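Why does corn come in rows?
By Oanh Nghiêm for the Nodlow kids page

Every kernel is a seed. Yep, a seed! One ear can carry hundreds, all packed tight on a cob. No wasted space – thats why the rows look so neat.

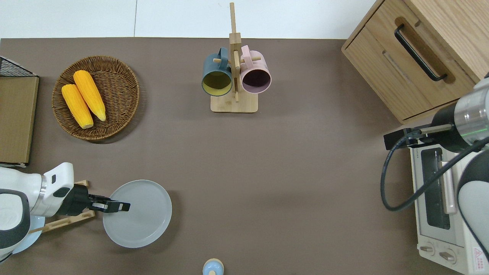

Silk is the stringy stuff you pull off before cooking. Each strand goes to one kernel. Pollen lands on the silk, travels down, kernel grows. Look at the two ears in the basket – yellow rows all the way along. Lots of silks did thier job. No pollen? You get a gap.

Next time you have corn, hunt for gaps. Then eat it.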